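Tuesday, late

Slept badly and got up before the alarm. Decided over coffee that today would be the kitchen drawer, the deep one by the back door where the plastic bags go. It has not closed properly since January. The knob on that side came off in my hand last week and I took it as a sign.

I pulled the whole drawer out and turned it over on the floor. Bags inside bags inside bags. A lot of them were from the Nouri on the corner, the thin kind that splits if you put a can in it. I don't know why I kept those. They don't hold trash and they don't hold groceries. Under them were the better ones, the thick printed kind you get when you buy a coat or a pair of shoes, and those I do use, or I tell myself I do.

I made two piles on the floor, keep and go. Anything with a hole went. Anything sticky went. Anything that had been folded so long that the print had started to flake along the crease went too, although I held on to one from Praren longer than I should have. It came home with us from the trip, with candied oranges in it, and the bag still smells a little of them. Or I think it does. In the end I put it in keep.

My mother folded hers. She flattened each one on the table, folded it the long way in thirds, and then turned it up in triangles until there was only a small tab left to tuck in. She had a cookie tin full of them. I tried it this morning and got through 13 before my back started in. The thin ones fold best. The thick ones spring open again, and the shiny ones won't hold a crease at all, so those I just bunched up and pushed into the empty tissue box.
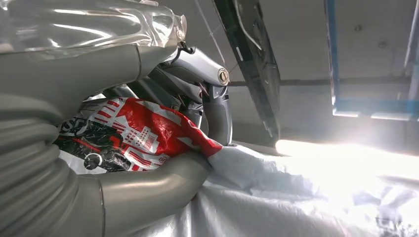
I had lunch standing up, cheese and the end of the rye bread, looking at the floor. It's odd how much of a year is in there. The pharmacy, the hardware store, the garden center, the place that sold me the wrong lightbulbs. I found a receipt from Nekarell in the bottom of one, for a set of shelves, 378 dollars. I remember thinking at the time that it was too much, and I still think so. The shelves are good, though. I put the receipt with the other papers in case one of them warps.

After lunch I washed the drawer itself. There was a layer of grit in the corners, and some onion skin, and a dead moth. I used the vinegar spray and an old toothbrush, then left it on its side by the radiator to dry. While it dried I glued the knob. The screw had worn its hole too big, so I packed it with two matchsticks and some wood glue and turned it in by hand. I'll leave it alone until tomorrow before I pull on it.

The go pile is going to the bin outside the supermarket, the one for soft plastic. I read the sign last time I was there. It wants them clean and dry, with no paper labels, and it doesn't take the crinkly kind that flowers come in. So I had to go through the pile a second time and peel off stickers. Some of them came away in one piece and some left a patch of white fuzz that I scraped with my thumbnail. I gave up on three and put them in the regular trash.

It rained from two o'clock on, so I didn't walk over. The pile is in one big bag by the door and I've stepped around it all evening. If it's clear in the morning I'll take it before work.

The drawer went back in at five. It closes. The folded ones are in a row at the front and the tissue box is behind them, and there's room left over, enough for the dish towels if I want to move them down from the shelf. I opened and closed it a few times, using the edge and not the knob.

I'm going to try to remember to carry the cloth bag. I bought it for exactly this and it hangs on the hook by the coats, and I walk past it every time I go out. I've moved it to the door handle now, where I'd have to touch it to leave. We'll see how long that lasts - the umbrella was supposed to live there too.

Phoned Inavlow about the water heater and was on hold for 20 minutes. They can come next week, in the morning, but they won't say what time. I said fine. Need to clear the boxes out of that closet first so they can get at it.

Soup for supper. Bed early, I hope. My knees are sore from the kitchen floor.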